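Apprendre un geste à un robot : vos questions

Atelier Flinport, pages pratiques pour celles et ceux qui viennent faire des démonstrations

Faut-il savoir programmer ?
Pas du tout ! Vous tenez la commande à distance, vous faites le geste, le bras vous suit et tout est enregistré. Si vous savez ranger une dînette, vous avez le niveau.

Guidage à la main ou commande à distance, quelle différence ?
Pour le guidage à la main, on attrape le bras et on l'emmène là où il doit aller. C'est très intuitif, et c'est par là qu'on commence avec les débutants. À distance, vos mains restent hors du champ de la caméra, ce qui donne des enregistrements plus propres. Les deux nous servent, et beaucoup de gens finissent par préférer la seconde (moi la première, je l'avoue).

Combien de démonstrations faut-il ?
Pour une tâche simple comme poser un fruit dans un bol, nous en demandons 48. Pour la série cuisine complète, nommée Drolora, l'objectif est de 1000, répartis entre tous les participants.

Combien de temps dure une séance ?
180 minutes, pauses comprises. Prenez-les vraiment - un poignet fatigué, ça se voit tout de suite dans les trajectoires.

Et si je rate mon geste ?
Terminez-le quand même et marquez l'essai « à revoir ». Sowmya Menon relit tous ces essais et en garde parfois : une prise manquée puis rattrapée, c'est précieux pour l'apprentissage.

Dois-je toujours faire le geste de la même façon ?
Surtout pas ! Changez l'angle d'approche, l'ordre, la vitesse. Gardez seulement des mouvements francs, sans hésiter au-dessus de l'objet.

Comment dispose-t-on les objets ?
En vrac, et différemment à chaque essai. Laissez de la place autour de ce que la pince doit saisir, et ne cherchez pas à faire joli.
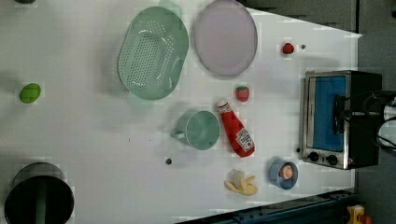
Série cuisine : la pince au-dessus du petit four, la dînette répartie sur la table.

Quels objets sont les plus difficiles ?
Les petits objets ronds, qui roulent dès qu'on les effleure. Les fraises font râler tout le monde, et quel plaisir quand on en attrape une du premier coup !

Puis-je venir avec un enfant ?
Oui, à partir de dix ans et avec un adulte à côté. Les plus jeunes apprennent souvent la commande à une vitesse folle.

Comment s'inscrire ?
Écrivez à Areti Stefanou par le formulaire du site, en précisant si vous êtes gaucher ou droitier.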